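Section 4. Setting Up and Feeding the Lusmont Water Softener
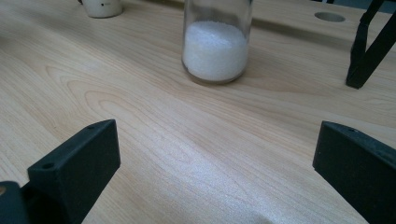

Revised 08/01/2020. Replaces the section that came in the box.

The sheet packed with most softeners makes a lot of promises and gives very few settings. We sell and service the Lusmont at Cincombe, and we rewrote this section after reading the original and finding that half of it was about how your hair would feel. It might feel different. It might not. What a softener does is trade the calcium and magnesium in your water for a small amount of sodium, so that less scale builds up in the heater and on the faucets. Judge it on that.

Section 3 covers plumbing and the bypass valve. Do not start here if the drain line is not yet connected.

4.1 Before you buy any salt

Find out how hard your water is. If you are on a public supply, the water company will usually give you the figure for free. If you have a well, pay for a lab test that includes iron. The paper strip in the accessory bag is good enough to tell hard water from soft water and not much else. Two strips from the same bag can disagree.

Be wary of a free in-home test. The person doing it is there to sell you something, and the test where drops turn a glass of water cloudy will make perfectly good drinking water look alarming.

Note: If your result is under 3 grains per gallon, you probably do not need this unit. Return it unused and unplumbed.

4.2 Choosing salt

The Lusmont takes sodium chloride in pellet or solar crystal form. Both work. Pellets leave less residue in the tank and cost more. Solar crystals are fine in most homes, though you may have to rinse the tank a little sooner. We have not seen any convincing reason to buy "premium" or "ultra" pellets over the plain ones, and the bags rarely say what the extra money pays for.

Do not use:

- Table salt or other fine-grained salt. It packs down into a solid mass at the bottom of the tank and can block the brine well.
- Rock salt sold for sidewalks. It carries grit and dirt that do not dissolve.
- Any de-icing blend, whatever the store clerk tells you.

Potassium chloride may be used in place of sodium chloride. It costs a good deal more, and you will need to raise the salt dose setting (see 4.5). It also hardens in the tank more readily if the room temperature goes up and down.

Caution: People with kidney trouble, or anyone told to watch their potassium or sodium, should ask a doctor before drinking softened water of either kind. Many households leave the cold kitchen tap on the unsoftened line. We think that is sensible for everyone.

4.3 Filling the brine tank for the first time

1. Turn the bypass valve to BYPASS.
2. Lift off the tank lid and take out all packing material, including the foam ring under the brine well cap. It is easy to miss.
3. Check that the brine well stands straight and that the float inside it moves up and down freely.
4. Pour in water until it covers the bottom of the tank to a depth of 3 inches. Do this once only. The unit adds its own water from now on.
5. Add 80 pounds of salt. Pour slowly, and keep the cap on the brine well while you do it.
6. Level the salt by hand or with a plastic scoop. Leave at least 6 inches clear below the rim.
7. Replace the lid.

Note: The original sheet told you to fill the tank to the brim "for peace of mind." A full tank does not soften water any better than a half-full one, and it makes a salt bridge more likely. In a damp basement, keep it half full.

4.4 Starting up

1. Plug in the power supply. The display shows the factory time, which will be wrong.
2. Press SET and hold it until the hour blinks. Change it with the arrow keys and press SET again to confirm.
3. Turn the bypass valve slowly to SERVICE. You will hear air moving. If you hear banging, close the valve halfway and wait for it to settle.
4. Open a cold faucet near the unit and let it run until the water is clear. A yellow or brown tint at this stage comes from the resin and should go away in a few minutes.
5. Press and hold REGEN until the valve motor starts. The first cycle takes longer than later ones.
6. Stay nearby for the first cycle and look at the drain line, the two main fittings and the floor under the tank.

Caution: Do not leave the house during the first cycle. Slow leaks at the inlet fitting are the most common fault we are called out for, and hand-tight is not tight enough.

4.5 Settings that matter

There are nine menu items. You need three of them.

HARDNESS. Enter your test result in grains per gallon. If the water contains iron, add 4 to the figure for each part per million. Some dealers add a further margin "to be safe." All that does is use more salt.

REGEN TIME. The factory setting is 2 a.m. The unit sends hard water through to the house while it regenerates, so pick an hour when no one is showering or running the washer.

SALT DOSE. Leave this on LOW for a month and test the water. If it comes out soft, keep it there. The factory setting is MEDIUM, and we have yet to hear a good argument for it in a house with fewer than five people. With potassium chloride, go up one step.

Leave the ECO PLUS item off. We ran one unit with it on and another without it from March until the summer and could find no difference in the amount of salt used.

4.6 Checking the salt

Look in the tank once a month. Top it up when the salt falls below the water line or below one-third of the tank, whichever comes first. The low-salt light is a timer. It does not measure anything. It counts down from the last time you pressed RESET, so it will happily stay dark over an empty tank.

If the salt level has not dropped in several weeks, suspect a bridge, a hard crust with a hollow space under it.

1. Turn the bypass valve to BYPASS.
2. Push a broom handle gently down into the salt, away from the brine well.
3. If you meet a crust, break it up a little at a time. Do not hit the walls of the tank.
4. Scoop out any large lumps and throw them away.
5. Return the valve to SERVICE and run one cycle with REGEN.

Caution: Hot water poured on the crust may loosen it, but it can also crack the tank. Cracks caused this way are not covered.

4.7 Add-ons you may be offered

The Hayat magnetic collar clips around the inlet pipe and is sold as a way to "condition" water before it reaches the softener. We tried one and saw no change in our readings. It does no harm that we know of.

Prandero resin cleaner is worth using if your water has iron. Follow the label. If your water has no iron, save your money.

4.8 Error codes

474: Valve motor did not reach position. Unplug the unit, wait one minute and plug it in again. If the code comes back, check the drain line for a kink before you call anyone.

843: Meter reads no flow. This is normal after a vacation. If people are home and using water, make sure the valve is not still set to BYPASS.

34: Clock lost. Reset the time as in 4.4. If it happens after every brief power cut, the backup battery is dead.

Any other code: write it down along with the serial number under the lid, turn the valve to BYPASS, and contact Cincombe service. Water will still reach the house while the unit is bypassed. It will be as hard as it was before you bought the softener.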